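Since Monday I am cleaning out my drawers, and I still did not finish. My friend Kinga Farkas says I keep too many small things, and she is right.

The scrubbing sponge I looked for all of August is found — it was behind the tape measure. 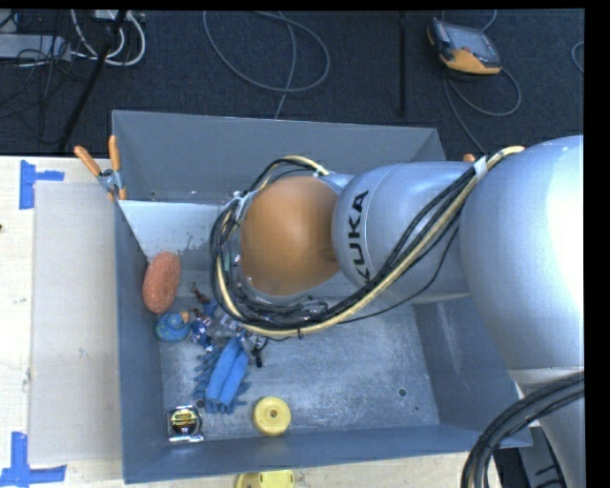 The orange-red sponge and its neighbors, in the big metal bin.

I have now three sponges, which is enough for one kitchen. The tape measure I will keep, of course. Tomorrow I start with the shelf in the hall.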